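Feb 16, 2020

I have quit sugar three times since July, and the longest stretch ran to three weeks. The shortest ended in the Skuddale train station, in front of a vending machine, with my coat still buttoned.

This time I'm trying fruit. The theory is that a person who wants a cookie will settle for a mandarin if the mandarin is closer. Whoever came up with this has never met a cookie.

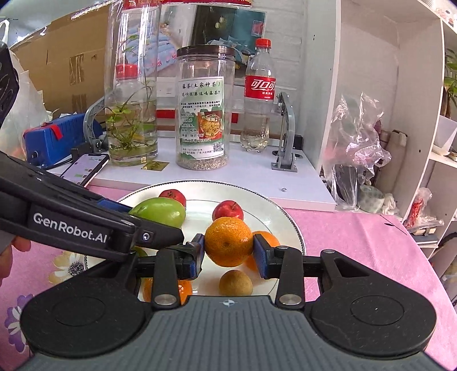 *Mandarin season, on the good tablecloth.*

The bakery on Zarermont Street isn't helping. They've put their almond rolls in the window, 159 calories each according to the little card, and I respect a card that specific. I walk past on the other side of the street now, which adds a crosswalk and a fair amount of self-regard.

My dentist is thrilled, for what that's worth. I'm sleeping the same and my jeans fit the same. I did find half a chocolate bar in my winter boots, and I've moved it to a higher shelf.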